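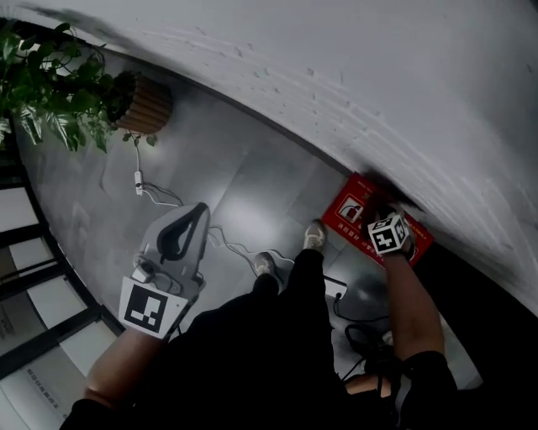 Wednesday, January 17, 2018

The Aebischer Quartet will open its spring season in April with two programs at Wornitz Hall. Each concert pairs a late Haydn quartet with a new work commissioned from the Ulex Ensemble's resident composers. Listeners who know chamber music mainly through recordings are encouraged to attend the open rehearsals, which begin at 10 a.m. on both concert days. Seating is unreserved, and scores may be borrowed at the door.

My own preference is for the second program. The slow movement suits the hall's dry acoustic, and I intend to review it on these pages.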